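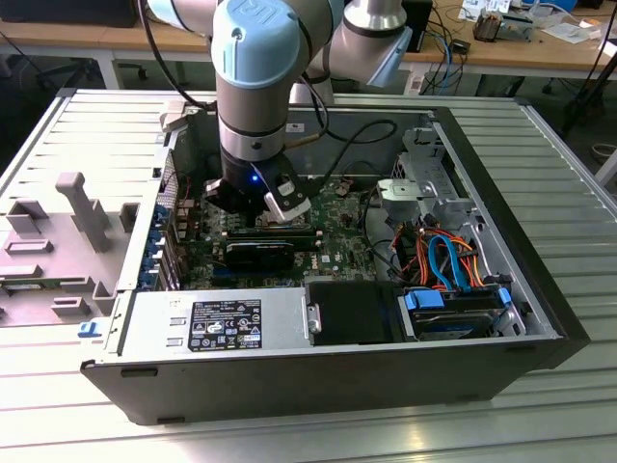
An open computer on its side, with the green motherboard in the middle.

Why does a computer get warm?
by Fatima Akinola

Put your hand near the back of a computer that's been busy for a while. Feel that warm air? When I was little I thought there must be a tiny heater in there (I also thought there was a tiny person, but let's stick to the heater).

There's no heater. The warmth comes from electricity doing its job! Electricity is made of teeny bits called electrons, and they move along through metal. Metal isn't empty though, it's packed with atoms, and the electrons keep bumping into them. Every bump makes the atoms jiggle a little more, and jiggling atoms are what we call heat.

You can try something like it yourself. Rub your hands together really fast while you count to 9. Toasty, isn't it?

Now think about a computer chip. It has millions and millions of switches inside, all flicking on and off faster than you can blink, and each flick gives off a weeny bit of heat. One flick you'd never notice. Millions of them, all at once, and the chip can get too hot to touch!

I once checked my own computer while I was playing a racing game and the main chip was at 82 degrees Celsius. That's hotter than a cup of tea you'd want to drink.

So how do computers cool down? Lots of them use a block of metal with thin fins, called a heat sink. Heat spreads out into the fins and then into the air. A fan often helps by blowing the warm air away, and that's the whirring noise you hear when a game gets exciting.

Things to try at home:
Listen to a computer when it's first switched on, then again after a game. Is it louder?
Look for the air holes, but don't poke anything into them.
Ask a grown-up before you move a computer, and never open one up by yourself.

Next time: why do batteries run out?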